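Steltby Shared Workshop
Evening Course in Home Automation, Handout 3
A Two-Arm Plate Handling Bench
Course tutor: Dima Zein
Revised 18/06/2023

1. Purpose of the unit

Participants will set up a small bench on which two robot arms work over a single table. The task chosen for the unit is the handling of dinner plates in a wire rack. It has been kept from the December course, as plates are cheap, readily replaced and harder to grip well than they first appear. Those building at home may follow the same notes, provided that the table is stable and the arms are bolted down.

2. The table

The table should be pale, matt and free of pattern. Glossy tops give reflections which the cameras may take for edges. The height used at Steltby is 82 cm, measured from the floor to the working surface. Participants working at another height must enter their own figure in the settings file before the arms are powered. The wall behind the table should also be plain.

3. The arms and grippers

Each arm is to be mounted so that its gripper can reach the rack without crossing the other arm. The left arm is given the rack side of the table. The right arm is parked, with its fingers open, whenever it has no part in the movement. Both arms are fitted with flat fingers. Round or hooked fingers are not suitable for this exercise, as they bear on the rim at one point only and allow the plate to swing.

The Bimness control board supplied to each pair is numbered on the underside. Boards 508 and 967 have an earlier connector and require the short adaptor lead, which is kept in the Khoury cabinet by the door. The adaptor must be returned there at the end of the session.

4. Setting the rack

The rack is placed towards the left of the table and its position marked with tape underneath the feet. Plates are stood on edge, face forward, one behind another. Plates of differing colours should be used throughout. A row of identical plates makes it very difficult to tell from a recording which one was taken.

Only the front plate is to be handled until the tutor has signed the record sheet. The gripper approaches from above, closes on the upper rim and lifts along the line of the plate's own tilt. A vertical lift drags the lower edge against the wire.

Plates in the rack at the Steltby bench: 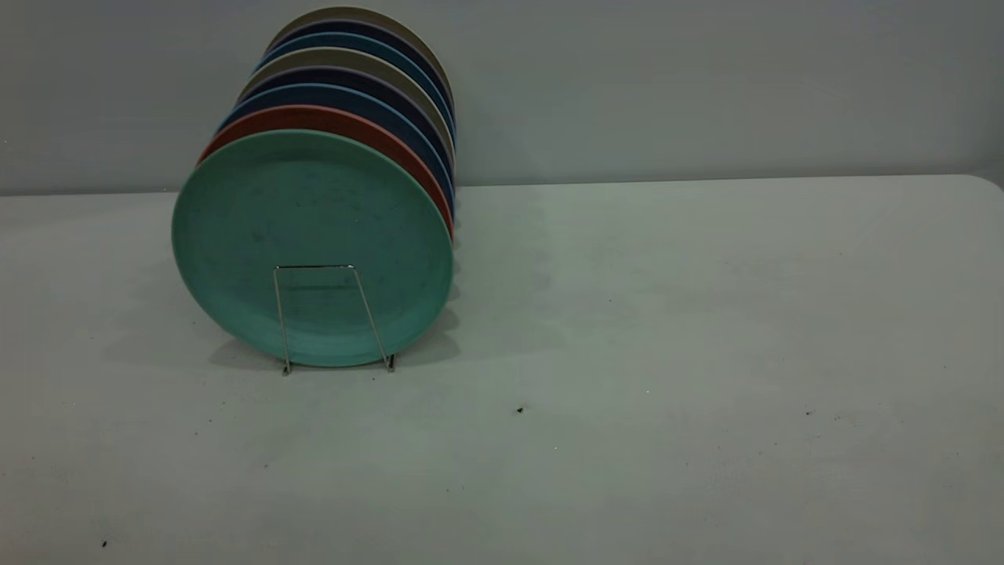
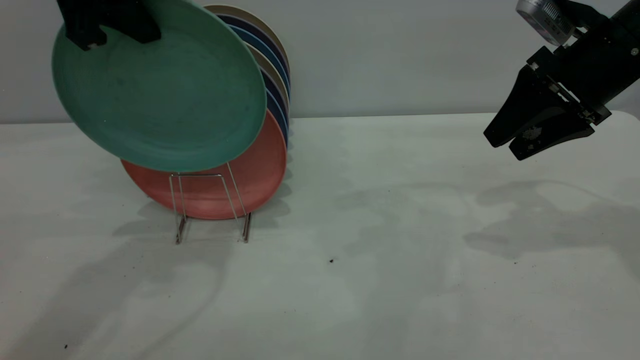
5. Speed and force

All first runs are made at the lowest speed setting. Finger force is raised one step at a time until the plate no longer slips when the arm is stopped halfway. The value reached should be written down together with the plate colour, as the finish can vary between plates sold as one set. Force must not be raised further merely to shorten the run.

One member of each pair remains at the stop button for as long as the arms are powered. Hands are kept clear of the table during this time, including when a plate has fallen. The arms are to be stopped first and the plate recovered afterwards.

6. Recording the work

Each run is saved in the Ustis folder under the board number and the initials of both participants. Failed runs are to be kept. They will be needed in the following unit, in which the return movement is adjusted, and a folder containing only good runs will not be accepted for assessment.

7. Preparation for the next session

Participants should read the section of the course booklet on camera alignment and bring a completed record sheet. Those who have not yet had the front plate exercise signed should arrive early, when the bench will be free. Questions concerning wiring at home should be put to Dima Zein in writing, with a sketch of the layout attached.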